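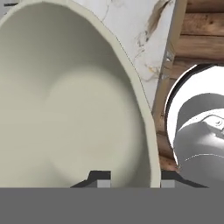

*Cream-colored bowl seen from above. Plain bowls of this general sort are used for serving kesh porridge.*

**Kesh porridge** (also *kesh*, *white kesh*, in older cookbooks *kesch*) is a thick barley and sour milk porridge from the Drorkden valley and the hill towns north of it. Eaten mostly at breakfast. Served in one shared bowl, or in small bowls at inns. Usually salted, not sweet, though sweet versions exist and are sold in shops.

## Name

Origin unclear. Usual explanation is a valley word for "settled" or "left standing", after the overnight soak. Kodikara prefers a link to a word for chaff. Neither is well documented. The spelling *kesch* turns up in printed recipes and on one inn sign in Jeltolness, still hanging.

## Ingredients

- Cracked barley, medium grade
- Sour milk, or buttermilk thinned with water
- Salt
- Butter, added at the table

Rye is used in the upper valley when barley is short. Oats are generally considered a different dish (see *Related dishes*). Some families add a spoonful of yesterday's porridge to the soak to get it going. Others find this disgusting.

## Preparation

Barley is soaked overnight in the sour milk, covered, somewhere cool. In the morning it goes over low heat and is stirred until the spoon leaves a track. Salt goes in late. Cooking time varies with the grain, old barley can take twice as long. The pot is then taken off and left with the lid on.

Texture is the main point of argument. Lower valley kesh is loose enough to pour. In Jeltolness it is cooked stiff, turned out into the bowl and smoothed with the back of a wet spoon, with a well pressed in the middle for butter. Diners eat from the edge inward and are expected to keep to their own side. Taking butter from the well before reaching it is bad manners.

Leftover stiff kesh is sliced cold and fried. Fried slices are a seperate item on most inn menus.

## History

The dish is probably old but written sources are thin. Earliest known mention is a household account from Drorkden listing barley "for the kesh" with no further detail. A later mill ledger records 177 sacks of cracked barley sold in a single winter, 43 of them to one inn. Wanigasekara takes this as evidence of commercial serving. Kodikara disagrees, and points out that the same inn kept pigs.

Kesh lost ground when bread got cheap and the valley mills began closing. By the time the last Drorkden mill shut, it was mostly a dish for older people and for the sick. A revival followed, driven by walkers and the inns along the valley path. The packaged version made by Darnik appeared in this period. It is pre-cooked, needs only hot water, and is sweetened. Purists do not count it. It outsells the loose grain in most valley shops anyway.

## Customs

Kesh is eaten on the first morning in a new house, traditionaly before any furniture is moved in. It is also given to guests leaving early. A guest who scrapes the bowl is asking for more; a guest who wants to stop leaves one spoonful. Visitors often get this wrong.

The Kesh Morning in Jeltolness is held on a Friday in June. Serving starts at 5 a.m. and ends when the pots are empty. There is a stirring contest with 32 places, filled by draw, and a longer-running dispute over whether metal spoons are allowed. Currently they are not.

## Related dishes

- **Long kesh**: thinned with hot water and drunk from a cup. Field workers' meal.
- **Dissanayake kesh**: named for the Dissanayake boarding house, where it was made with coconut milk in place of sour milk. Still cooked in Jeltolness, rarely elsewhere.
- **Oat slatter**: oats, fresh milk, no soak. Often confused with kesh by outsiders.

## Further reading

- Wanigasekara, Tharushi. *Barley and Sour Milk: Breakfast in the Drorkden Valley*. See esp. p. 99 on the mill ledger.
- Kodikara, Prasanna. "Pigs or Porridge? The Drorkden Ledger Again." Short, mostly a reply to the above.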